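From: Shirley Chan
To: Omo surveillance list
Subject: Re: [omo-surv] Recency assay results from the Didbridge sites, duplicates and denominators

Ott, replies inline where I can give one. I've trimmed your message to the parts still open.

Ott Lapiņa wrote:

> We have now loaded the November extract into the regional
> database. The file has 3306 records with a first reactive HIV
> screening result. Before I run the recency tables I would like
> agreement on three matters.
>
> 1. Duplicates. The matching key is still name code plus date of
> birth plus sex. People tested at Didbridge and then confirmed
> at Nevholm appear under both sites if the name code was entered
> differently. Do we resolve these by hand, or leave them and
> apply a correction?

By hand, please. The correction factor we used in the previous round came from a period when Nevholm did nearly all of the confirmatory work, and I don't think it holds now that Didbridge runs its own second assay. Kadri Kalniņš has a script that lists probable pairs with one character of difference in the name code. It over-calls with short surnames, so every pair still has to be looked at against the clinic register. When a pair is confirmed, keep the earlier specimen date and the site of first test. Do not delete the later record; set the status field to 8 (linked) and put the retained record number in the comment field. Deleted rows come back with the next extract and we end up doing the work twice.

> 2. Definition of a recent infection. The protocol says a recent
> result on the rapid recency test and a viral load of 1000
> copies/mL or more. Several records have a recent result with no
> viral load at all. The site staff have counted these as recent.

They should not be in the numerator. A recent result without a viral load is unclassified, and it needs its own line in the table so that readers can see how much of the total is missing. People already on treatment, and the small group who control the virus without it, can look recent on the antibody assay alone, and the viral load step is there to take them out. If the specimen is still in the freezer and the plasma volume allows, ask Nevholm whether they will run it. The storage limits are in the laboratory annex of the protocol.

I would also like a check on prior treatment. The intake form asks about it, but the answer is self-reported and a fair number of people being retested at a new clinic don't disclose. Where the pharmacy record shows dispensing before the specimen date, the record goes to long-term regardless of what the assay says.

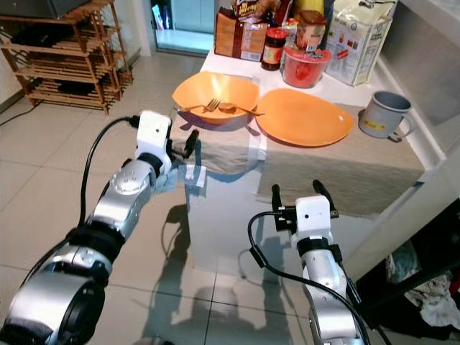 The same rule applies to pre-exposure prophylaxis, with one difference. Someone who seroconverted while taking PrEP may have a delayed antibody response, so the assay can read recent for longer than the nominal window. I would leave those records in but flag them, and report the number in a footnote. Unnur Brynjólfsdóttir raised this at the analysis meeting and I don't think it was minuted.

> 3. Denominators. The clinics report tests performed. The
> community outreach programme reports people tested. Saraç, who
> built the reporting form, says that the two cannot be
> reconciled for the past year. Can we publish positivity by
> setting?

Not side by side in one table. Positivity per test and positivity per person are different measures, and the clinic figure will be pulled down by people at ongoing risk who test every three months, as they have been advised to do. Put them in separate tables with the unit in the title. From the next reporting period the clinics can supply both, provided the client number is carried into the laboratory request — at present it is dropped at the interface and only the request number survives.

For the proportion recent, the denominator is people newly diagnosed who consented to recency testing and have a classifiable result. It is not everyone newly diagnosed. Please give coverage beside it for each site. Two of the outreach locations had kit shortages, and their coverage will be low enough that I'd rather see the proportion suppressed than printed with an interval nobody reads.

> Ilze also asks whether we should convert the proportion recent
> to an incidence estimate.

No. The estimator needs a population-based sample, or at least a defensible model of who comes forward for testing and when. Case-based data don't give us either. Testing campaigns move the proportion in both directions: a drive aimed at people who have never tested will turn up long-standing infections and push it down, while more frequent testing in a group already engaged with services will push it up. We can describe the distribution by age group, setting and reported route of exposure, and we can say where follow-up of partners should be offered first. I know the ministry's template has a cell for incidence. Leave it blank and cite section 26 of the protocol, which says this in fewer words.

Two further points that were not in your message.

Small cells. Anything under five is to be suppressed in the site-level tables, along with a second cell in the same row or column where the value could be worked out from the total. The Didbridge catchment is small, and age group by exposure by clinic is enough to identify a person to their neighbours. The internal version can keep the full counts but must stay on the shared drive and not go out as an attachment. That includes attachments to this list.

Return of results. The protocol does not return recency results to individuals. I understand one counsellor has been giving them verbally on request. The classification is valid for groups and has a misclassification rate that makes it unsuitable for telling anyone when they were infected, or by whom, and the second inference is the one people draw. Ilze Liepiņa, could you raise this with the clinic leads and recirculate the one-page counselling note? Centralizing the results at Nevholm would remove the problem, but that needs an amendment to the ethics approval and won't happen this year.

Ott, if the pairs are resolved before the next call I can review the unclassified list the same evening. Please send the line list identifiers only, without name codes.

Shirley

--
Shirley Chan
Omo surveillance group, epidemiology
To leave this list, write to the list owner with "unsubscribe" in the subject line.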